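6. Dropped Item and Arm Stall Recovery

Applies to the Rinetti two-arm table, tray-setting job only. For the Bitar single arm see section 9. Revised February 2, 2025 by Agathe Royer after the stall faults on bench Pomska.

What the fault looks like
One arm stops low over the tray, the other one keeps its hold position. The log shows GRIP LOST followed by ARM WAIT. No alarm sounds. The job timer keeps running, so a stalled run can look like a slow one on the monitor.

CAUTION: An arm in ARM WAIT is still powered. It can move again with no warning when the other arm reports in. Do not reach over the rail.

6.1 Stop the table

1. Press the red stop on the operator side. Not the pause key on the screen – pause holds torque and the arm will resume.
2. Wait 30 seconds for the drives to bleed down.
3. Check that both arm lights are off. If one stays on, pull the main plug and call Tamer Nimri.
4. Write down the last line in the log before you clear anything. Screenshots are fine.

6.2 Clear the table
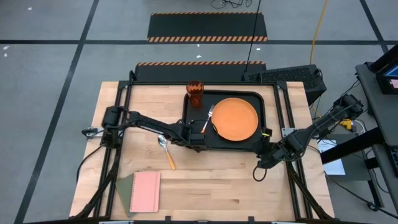 Dropped silverware is the usual cause. The gripper closes on the handle, the handle rolls, and the planner goes on thinking it is holding something. Look on the bare wood as well as on the tray. A spoon lying below the tray like this one, fork and plate already on, counts as NOT PLACED even if the screen says otherwise. Notebooks and anything else not in the job come off the table too before restart.

1. Support the arm with one hand under the forearm, then move it up and back. Never push on the fingers.
2. Take off all the items, tray last.
3. Wipe the finger pads. Crumbs or grease on the pads gives you the same fault again.
4. Look over the cable loop under each arm. It should hang free and not catch on the tray rim when the wrist turns. If it catches, re-tie it now.
5. Put the items back at their start marks. Handles toward the operator.

NOTE: Do not hand-place the missed item on the tray and hit resume. The counter goes off by one and the next run will reach for somthing that isn't there.

6.3 Restart

1. Main plug in, red stop released.
2. Open Trillerex, choose Recover, then Home Both. Stand behind the floor tape while they home.
3. Set speed to 5 percent. Run one dry cycle, no items.
4. Dry cycle clean? Run one full cycle at the same speed.
5. Back to normal speed only if both cycles pass.

CAUTION: If an arm homes to the wrong side or brushes the rail, stop. Do not home a second time. The encoder offset is probly lost – go to section 11.

6.4 When to stop trying

Two stalls on the same item in one shift: swap the finger pads.
Three stalls: tag the bench out, leave it unplugged, send the log to Agathe.
Any contact with a person, even a light one: tag out right away, no restart, report it before the end of shift.

Spare pads are in the Bitar drawer until April, then in the new cabinet.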